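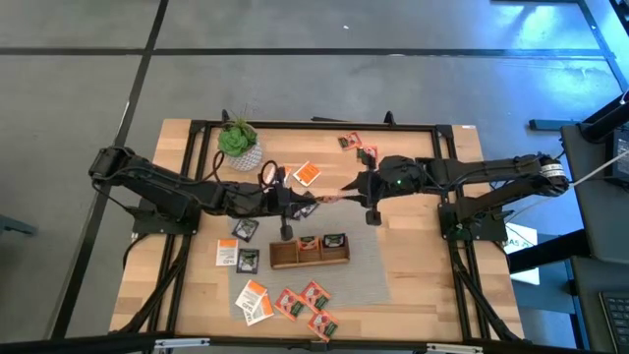 ## Unit 6: Two arms, one controller, and what the success rate hides

Notes by Aurelia Prantl. Read before the lab; bring objections.

The task is sorting packets into a tray with three compartments. A packet held between both grippers, as at the top of this page, is the moment to think about hardest. Two sets of fingers touch one thin, flexible object, and the software has to decide which arm is in charge of it.

### Perception

The Bedano detector reports a class and a box for each packet. It does well when packets lie apart. Look at the two white and orange ones that overlap near the front, or the dark one mostly behind the left gripper. A box around half a packet is a poor grasp target, and the confidence score won't tell you so. I have yet to see a vendor slide with overlapping packets on it.

Printed text is a weak cue too. The "TAZO" lettering faces upside down from this view, so any reader that assumes upright text needs a rotation step first.

### Planning

Sternley plans each arm separately and then checks for collisions. That is cheap, and fine while the arms stay on their own sides. In the middle of the table it tends to produce long waits – one arm parks while the other dithers. Joint planning avoids some of this, but the search space grows fast and the demos rarely mention planning time.

### Control

Position control on both arms at once will stretch or crumple a packet if the calibration is off by 2 mm. Make one arm stiff and the other compliant, and write down which is which.

### About that number

The Ristedham report claims 91 percent over 961 trials. Before quoting it, find out:

- whether a dropped packet that got picked up again counts as a success
- how many layouts had overlaps
- who reset the table, and how neatly

Roughly 60 of the logged failures carry the label "other". I don't trust a failure table with a row that big.

**For the lab:** write your own success definition in two sentences, then swap with another group and try to cheat theirs.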